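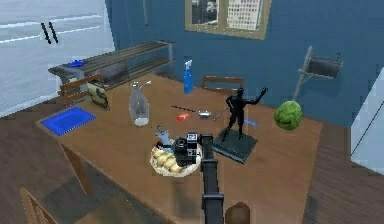
A computer-made picture of a robot arm over a table. The arm's gripper is above a black camera.

Can a robot clear the table?

Clearing a table is an easy job for most people over the age of six. For a robot it is several jobs, and each of them can go wrong.

Job one: finding things
The robot has to work out where one object stops and the next one starts. This is harder when things overlap. The camera is above a plate of bread, and a small grey figurine on the rim of the plate is partly in front of the camera. You see separate objects. A computer starts with coloured dots and has to sort them into groups.

Job two: picking things up
Every object needs its own grip. A cabbage is round and can roll. A glass bottle can tip over. A pan is best held by its handle, so the robot must know which end the handle is.

Job three: knowing where things go
The bread could go in the kitchen. The camera should not. The robot can't guess this from shape alone, so it has to be taught.

Why practise on a computer?
A simulation is a pretend world that follows rules like those of the real one. Nothing in it can be broken. Sota Kubo, an engineer at Drilel, ran 3,000 practice pick-ups in a simulation in June. The arm managed 2,000 of them. His colleague Misaki Sakai then tried 100 pick-ups with a real arm, and it managed 40. Real objects slip, bend and shine in ways the pretend ones do not.

So, can they do chores yet?
Some of them, slowly. Robots are good at moving the same box to the same place all day. A table with a different mess on it every evening is still too hard for most of them.

Words to know
Gripper: the part of a robot arm that holds things.
Simulation: a pretend world inside a computer.

Page last checked: 2021-09-18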